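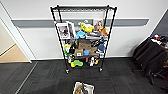 The acceptance criterion for Friday was one sentence long, and Svenja Sperling had written it herself. The machine was to tidy the shelves and leave them in a state a tenant of Prirkulwood would accept. Colette Gilbert read it twice and asked which tenant. The unit in the side room was black wire on casters, with toys and framed pictures on the upper level and a blue cup beside a small cardboard box on the one beneath. Any of these could be picked up. Plovix had passed its grasp tests in January and had dropped very little since.

"It can lift the cup," said Colette. "Where does the cup go?"

"The kitchen."

"And if somebody keeps pens in it?"

Svenja wrote this down. She had a column for such things and it was longer than the column for faults.

The first run began at 11. Plovix moved up to the shelves, stopped, and planned for two minutes. It took the orange stuffed toy, turned, and found no place in its map marked for stuffed toys. It put the toy back a little to the left of where it had been. The log recorded one item handled, one item placed, no errors.

"That is a pass," said Svenja.

"That is a toy on a shelf."

They changed the rule. Like was to be stored with like. On the second run the machine put two toys together, which took 3 minutes, and then reached for a picture frame. The frame was leaning. Plovix raised it, set it upright, and let go. It fell on its face. The machine raised it again. Its routine for a fallen object was to restore the last stable pose, and the last stable pose was leaning, but the tidiness rule did not allow leaning. Colette let it go round the loop until the wrist motor gave a temperature warning – then she pressed stop.

She leaned the frame back at its old angle. It stayed.

"How did you know it would hold?" asked Svenja.

"I didn't. It looked right."

Svenja considered the form. There was a box for method and a box for result. Under method she wrote "manual", and under result she wrote "tidy", and then she asked Colette whether she would mind doing the lower shelves as well.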